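News Events Workshops Training Members Contact

News > Automation > Open days

Furcombe open day puts simulated arm through block placement

Saturday, April 19, 2025

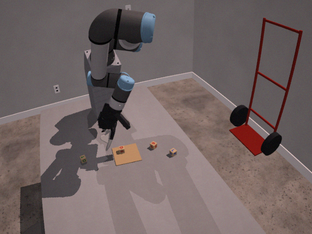 The simulated cell at Furcombe, with the arm over the board and lettered cubes on the work surface.

Visitors to the Gonis open day at Furcombe were shown a pick-and-place task running entirely in simulation, ahead of the same task being moved to a physical cell in June. The session was held in the main training room and repeated in the afternoon for those who could not get a place in the morning.

The task is simple to state. A single arm on a fixed pedestal has to pick up lettered cubes from a flat surface and set them down on a square board. The board may be turned by a small angle between runs, and the cubes may start at any position within reach and at any rotation. The controller is given the position of the board at the start of each run but has to find the cubes for itself from rendered camera views.

Gonis wrote the control software. The simulated room and its contents were prepared by Mosoti, which also supplied the contact settings for the gripper fingers. According to the notes handed out on the day, most of the preparation time went into those settings. If the friction value is too low, a cube slides out of the fingers during the lift. If it is too high, the cube stays attached to one finger after release and is dragged off its mark as the arm withdraws.

Each session consisted of 84 runs, shown at normal speed on a large screen for the first few and then at an increased rate. Results were written to a table beside the main view. A run was counted as complete when every cube lay fully on the board and the arm had returned to its rest position. A cube overhanging the edge of the board was recorded as a fault, even if it did not fall.

The morning session ended with 8 faults. Most occurred at the second or third placement, when the gripper had to come down next to a cube already on the board. In that position one finger has little clearance, and a small error in the approach is enough to push the placed cube sideways. The afternoon session used a modified approach in which the wrist turns before the descent. This took nearly 2 seconds longer per placement and reduced the number of faults to 2.

Shadows were a further subject of questions. The lighting in the simulated room is changed between runs, and in some runs the arm throws a dark shadow over part of the surface. The image-processing stage has to recognise a cube lying in such an area, where the colour of its lettering is much less distinct. Staff explained that the letters are not read during the task. They are used only to tell one face from another, so that the rotation of the cube can be worked out before the fingers close.

Several visitors asked about the objects on the floor of the room. The hand truck is included as an obstacle in the collision model, and the walls are treated in the same way. The planner rejects any path that would bring the arm within a set distance of either. The distance can be altered from the operator's panel, and this was shown between the two halves of the morning session. With a larger value the arm took a higher route over the surface and the cycle time rose accordingly.

A second, shorter demonstration dealt with recovery. A cube was moved by the operator while the arm was on its way down. The controller stopped the descent, raised the gripper, looked for the cube again and started a new approach. When the cube was moved out of reach altogether, the arm returned to rest and an error was logged. No attempt is made at present to continue with the remaining cubes after such an error. This is listed as a change for the next release.

The physical cell is to be installed at the Umance site, using an arm of the same reach and a board of the same dimensions. The first runs there will be carried out at reduced speed with the finger settings taken directly from the simulation. They will be corrected afterwards from measured slip. A further open day is planned once the cell has been passed for visitors, with booking through the training office at Furcombe.

Copies of the run tables from both sessions can be requested from the same office. The recovery demonstration was not recorded in the tables.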